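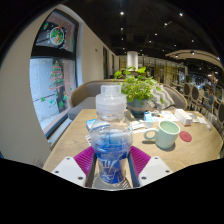 Yuxi Song dice que con 146 intentos ya podemos entrenar algo, que agarrar una botella no tiene más misterio y que en agosto el brazo lo hará solo. Le contesté que ya veremos. En el taller llevamos oyendo «ya veremos» desde que el proyecto se llamaba Duvum; ahora se llama Hument y la botella sigue siendo el problema.

Apunto lo de hoy, 19 jul 2026, porque luego cada uno lo recuerda a su manera. Hicimos agarres con la pinza de mano, por abajo, donde el cuerpo se estrecha. La guía del curso pide 375 tomas válidas. Descartamos 21, casi todas mías, por cerrar demasiado pronto. Yuxi las habría dejado dentro — «también se aprende de lo malo» —, y puede que tenga razón, pero yo no me fío de un modelo que aprende de mi torpeza.

Lo que me preocupa es otra cosa. Siempre la misma mesa, la planta detrás, el mismo sofá gris. ¿Qué va a saber ese brazo cuando lo pongamos en el aula, con una mesa blanca y persianas? Montes, el equipo del otro grupo, presume de 17 aciertos seguidos, todos en su propio rincón. Así también acierto yo.

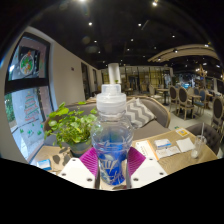 Para mañana

Cambiar de sitio antes de seguir grabando. Preguntar si en la final de Emis dejan elegir el objeto o lo ponen ellos. Revisar mis descartes con Yuxi, sin discutir, y anotar el motivo de cada uno. Llevar el cargador.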